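Dridine Tattoo Lettering Stencils — Character Set

Item 1431
In stock

I started making these after one too many people came into the shop wanting a Chinese or Japanese character that they'd found on a keychain. Lovely people, but half the time the printout was upside down! So I sat down with a proper brush dictionary and drew my own set, and the Dridine stencils are what came out of it.

You get 600 characters on transfer sheets, sorted by stroke count, and each one has a little arrow showing which way is up. On the back I've put the meaning in plain English, the reading in Mandarin and Japanese, and a note if the character means something different in the two languages (more of them do than you'd think).
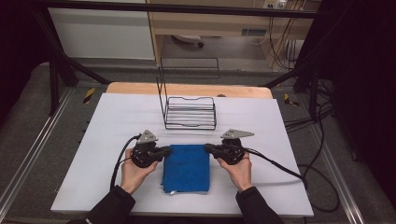
The sheets come in three sizes and I'd go for the middle one if you're not sure. Anything with more than 17 strokes really wants the large — the ink spreads a bit over the years, and the small gaps are the first thing to go. I learnt that one on my own forearm, with a character I won't name.

What's in the box:
Transfer sheets, bound by stroke count
Index by meaning and by reading
6 blank practice sheets
Bornus storage folder in grey

The folder is the same one I use for the Prevuleck alphabet set, so they'll sit together nicely on the shelf.

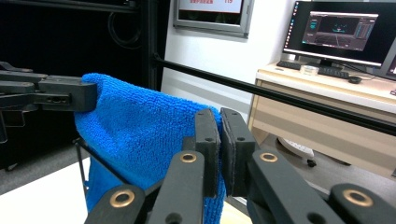 A few people have asked if I'll do whole phrases. I'm working on it, and the first lot, called Rai, should be ready in March. Two-character words are trickier because the order matters, and a flipped stencil gives you a mirror image of the lot. For now, please check any combination with someone who reads the language before it goes on skin. I'm happy to look over a sketch if you email it through, just allow me a few days.

Page updated 26 November 2021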